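Vavex Laundry Room Refit – Progress Report to Vendon
Reporting position at 26 August 2026
Prepared by the site manager, Grekent House

1. Scope of this report

The grant covers the refit of the shared laundry on the ground floor of Grekent House, including the wash area, the drying area, the folding bench and the linen store. It also covers a cleaning and inspection schedule for the machines, which were to be kept in use where their condition allowed. This report sets out work done since the last return, work outstanding, and two changes to the programme that need agreement.

2. Works completed

Plumbing. The old supply pipes behind the machine row have been taken out and replaced. Each machine position now has its own isolating valve, so one machine can be taken out of use without shutting off the row. The waste run has been relaid to a steeper fall. The standing water reported in the spring has not come back.

Electrical. The new circuits have been tested and signed off by the contractor, Esposito. The test sheets are held in the site office and a copy went to Vendon with the last invoice. One socket at the drying end was found to be loose on its back box and was refitted the same day.

Floor. The old sheet covering has been lifted and the screed patched in front of the machine row. The new covering has been laid in the wash area and the drying area. The strip by the rear door is still bare screed, pending a decision on the door threshold (see section 5).

Storage. Shelving has been put up in the linen store and the stock moved back in. The stock count on return was 453 items, against 491 before the store was emptied. The difference of 38 is made up of towels and pillowcases withdrawn as worn. Replacements are not charged to this grant.

3. Machine inspection and cleaning

Each front loader is inspected with the door fully open. The inspection covers the hinge and its fixings, the door glass, the gasket, the drum surface and lifters, the latch, the filter cover and the labels. Findings are written on a card kept with the machine. The drum and gasket are then wiped down and a hot maintenance wash is run empty.

The most common finding so far is residue on the inner surface of the drum. The second is items left behind by the last user. Both are dealt with on the spot, and left items go to the shelf by the entrance. Gaskets are to be lifted by hand along the lower edge, where grit and hair collect. Two gaskets were found to be perished and have been ordered.

Some of the machines carry labels in Chinese only. An English sheet giving the main warnings and the filter instructions is being drawn up and will be fixed to the wall behind each of these machines. It will not be stuck over the original labels.

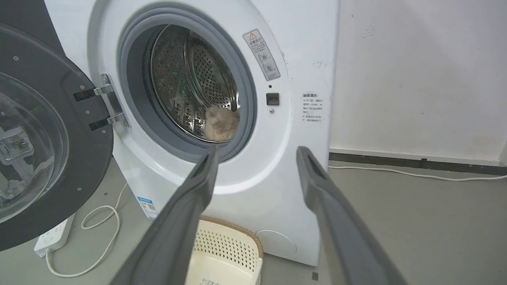 Fig. 1. Front loader at inspection, door open. Specks on the drum surface; soft beige item in the lower part of the drum.

The inspection card has been shortened after the first round. The original version asked for a separate entry on every screw at the hinge, which took too long and produced no useful record. It now has a single line for hinge and fixings, with space for remarks.

4. Use of the room

The room stayed open in part throughout the works, with one end of the row in service at a time. Logged washes came to over 200 in the period. Complaints were few and mostly concerned the drying racks, which had to be moved twice – once for the floor and once for the electrical work. The racks are now back against the long wall.

5. Outstanding items and changes to the programme

Rear door threshold. The new floor level is slightly higher than the old one and the door binds. Trimming the door is the cheaper option; lowering the threshold would give a better seal. A quotation has been asked for on each.

Folding bench. The worktop was delivered with a damaged corner and sent back. The supplier has given a new delivery in October. We ask Vendon to agree to move this item into the next reporting period.

Gaskets. The two on order were not in the original budget. The cost is £200 fitted and can be met from the contingency line. We ask for approval to spend on that basis.

English label sheets. Text in draft. To be checked against the makers' handbooks before printing.

Extractor fan. Fitted, but the timer runs on too long after the lights go off. Esposito will reset it on the next visit.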